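La celda 21 de Vasenmont vuelve al trabajo con una pinza recalibrada

Vasenmont, noviembre. El taller de manipulación de Wiscombe ha puesto otra vez en servicio su celda 21, que estuvo parada mientras se revisaba la pinza del brazo. La reparación la hicieron dos técnicos de la casa, Huiling Jiang y Kofi Kyei, con el apoyo a distancia de la empresa Sandhu, que suministra los repuestos.

El problema empezó de manera poco clara. La pinza cerraba bien en vacío, pero cuando tenía que tomar una pieza fina los dos dedos no llegaban al mismo tiempo, y el control registraba el error 2418. Al principio se pensó en el cable de señal. Jiang lo cambió y el error siguió apareciendo, así que se decidió desmontar la pinza completa.

Dentro se encontró desgaste en la guía de uno de los dedos y un tornillo de la placa que había perdido su apriete. La guía se sustituyó por una nueva y todos los tornillos se montaron con fijador. Kyei hizo después el ajuste del cero, que en este modelo se realiza con los dedos abiertos y sin ninguna pieza entre ellos. 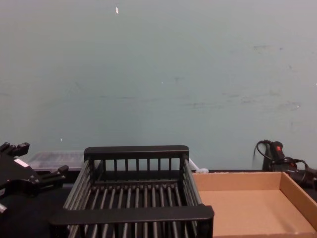 Para comprobar el ajuste, el equipo no utiliza piezas de la producción. Prefiere objetos comunes, que se compran en cualquier tienda y que presentan dificultades conocidas: las varillas delgadas obligan a cerrar con precisión, el plástico transparente confunde a los sensores de distancia y el cartón se deforma si la fuerza es demasiado alta. El programa de prueba se llama Prorkex y consta de 100 ciclos de aproximación, cierre y apertura. Los primeros 70 se ejecutan a velocidad reducida y el resto a velocidad normal.

"Lo más lento es colocar la mesa", explicó Kyei. "Si un objeto queda girado unos pocos grados, ya no comparamos la misma cosa que el mes anterior". Por este motivo el taller guarda una hoja con la posición de cada objeto, y quien prepara la prueba debe firmarla antes de arrancar el brazo.

La primera serie se interrumpió porque la pinza rozaba una varilla al bajar. La causa fue un valor antiguo de la altura de la herramienta, que había quedado en la memoria después del montaje. Una vez corregido el valor, la segunda serie terminó sin errores.

Despina Kourkoulas, responsable de mantenimiento, informó de que la revisión de la guía pasa a ser trimestral en todas las celdas del mismo tipo. Hasta ahora se hacía una vez al año. También se ha añadido al armario del taller una guía de repuesto, para no depender del plazo de entrega.

La celda funciona por el momento solamente en el turno de la mañana. Chukwuemeka Ekwueme, que coordina los turnos, espera abrirla también por la tarde cuando se haya repetido la prueba una vez más. Los operarios que observen un cierre desigual de los dedos deben detener el brazo y avisar a Jiang, sin reiniciar el control, para que el registro del error no se pierda.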